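Workshop notebook, Wednesday, a bit after 4 pm

Well, the kettle is on and everybody has gone home except me and Urszula, so I'm going to get this down while it's still fresh. Today was the second run-through of the "first ten clients" workshop, the one we're building for new coaches who have more enthusiasm than budget, and I feel so much better about it than I did after the first try!

The big change was the opening. Last time I talked for ages about my own history (the Rositz years, the terrible business cards, all of it) and I could feel the room drifting. This time I asked everyone to write down the names of people they'd already helped, paid or unpaid, before I'd even introduced myself properly. We had 14 in the room, and the quietest table ended up with the longest lists. One woman from Kekberg wrote onto the back of her sheet and had to borrow another. I'd keep that opening exactly as it is.

The invitation exercise still isn't right. The idea is that each person drafts a short note to somebody on their list, offering a conversation with no pitch attached, and then reads it aloud to a partner. Reading aloud is where it gets good, because you hear the stiff bits immediately. But I gave them too long to write, and they started polishing. Urszula thinks we should cut the writing time in half and let them do it twice, and I think she's right (she usually is about timing, and I say that as someone who has argued with her about timing for years).

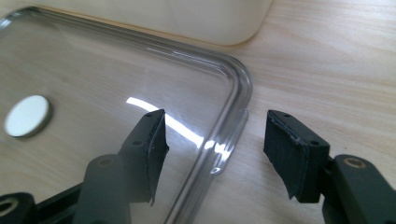 *Clear plastic, rounded corner, on the light wood tabletop.*

After the break we did pricing. I used the Dubey worksheet, the older version with the single column, and it went down far better than the fancy one. People filled it in and then sat there looking at it, and I let the quiet go on a little longer than felt comfortable. The man who does interview coaching had been charging per email, bless him, and he worked out for himself that he'd rather sell a package. I barely said a word. Note to self: resist the urge to jump in and rescue people at that point.

Podcast guesting was the weak spot. I tried to squeeze in how to find shows, how to write to hosts, and what to do once you're on, and it was a gallop. My own mailing list only crept up to 323 after over 200 emails to hosts, and I should tell that story more slowly, with the awkward parts left in. They perked up when I admitted how many never wrote back. Maybe it wants to be its own evening. Urszula suggested we record it as a bonus episode of Lirkavico and send it round afterward, which would free up the last stretch for questions.

Questions, by the way, were lovely. Lots about what to say when a friend asks for a discount. I fumbled that one and promised to write something up, so that's on me before November.

For next time:

- Names exercise stays first
- Invitation note: shorter, 2 rounds, swap partners in between
- Old Dubey sheet only, printed bigger
- Ask Urszula for her notes on the discount question
- Find out whether the Kekberg people want their own date

Still undecided about the handout with the sample week on it. A few people took it home and a few left it on their chairs, so I'll bring it once more and see.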